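Can a machine hang up and sort clothes yet?

Posted in Home & Shop Automation
3 November 2019

I run the back room of a small alterations and rental shop. We handle suits, jackets and dress pants, nearly all of it in dark colors, and most of my day goes to moving pieces between the table, the rack and the customer's garment bag. In May I counted 2,000 pieces on and off hangers. My wrists are not what they were, and my part-time helper is leaving for school.

A salesman from Skorex left a brochure for a motorized conveyor rail. It says the rail will "handle your garments from intake to pickup." When I called, they said a person still puts every piece on its hanger and clips the tag. All the rail does is bring the right hanger around to the front. I already know where my hangers are.

So my question is whether there is anything a small shop can buy that will take a jacket off a table, put it on a hanger, hang it on a plain rod, and later take the correct one down again. I don't need it fast. It could run overnight. I have a standard outlet, one free wall, and I could spend the price of a used car but not a new one. I would also like to hear from people who tried one of the folding machines, even if it went badly.

Plultell

Eilif Lindholm

Short version: no, you can't buy that yet. Parts of it, yes.

I spent four years doing maintenance at a commercial laundry and now I fix pressing equipment for smaller places. Big plants have machines that carry hangers, sort them by tag and bag them. Putting the garment on the hanger is still done by a person at a loading station in the plants I have worked in. The machine holds the hanger out and the person drapes the shirt or jacket over it.
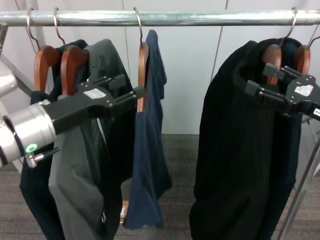 Taking the correct piece down sounds like the easy half, and it is easier than loading, but a plain rod makes it hard. On a rod like that one the hangers don't stay evenly spaced. The two hooks on the left have ended up close together, and the hanger near the middle is turned nearly edge-on, so there is only a narrow strip of wood to aim for. Then you have navy, charcoal and black cloth hanging down next to each other. You and I would slide things along with the back of a hand and feel for the one we want. Two grippers with parallel fingers can close on a wooden hanger well enough if they come at it from the right angle. What they have to work out first is which hanger goes with which piece of cloth, and whether a sleeve is in the way. A fixed-slot rail avoids a lot of that by giving every hook its own place, so don't dismiss the conveyor for that reason alone.

What I would do in your position:

Put numbered spacers on the rod. Cheap, and it helps people as well as machines.

Use one type of hanger throughout. Mixed hangers cause most of the jams I get called for.

Tag the hook and leave the garment alone where you can. A tag on a sleeve is forever turned the wrong way.

Get a height-adjustable loading arm. It is a bracket that holds the hanger at chest level so both hands are free for the jacket. One customer of mine paid $256 for hers and it did more for her wrists than anything with a motor.

I would wait on robot arms. I have seen them move hangers in demonstrations and I don't doubt they will get there, but I haven't seen one a shop your size could run without somebody standing beside it.

Drimari

We bought a used folding machine for our uniform room, a Nordin, $3,857 with delivery. It does T-shirts and thin polos if you clip them on straight. It will not do anything with a lining. We tried a blazer once and spent the afternoon getting it out. For suits I would skip it.

The clipping takes me nearly as long as folding did, so all I gained was neater piles.

Skorex also quoted us for a rail with 163 positions. Too long for our wall. Ask them for the turning radius at the ends before you measure anything, the brochure leaves it out.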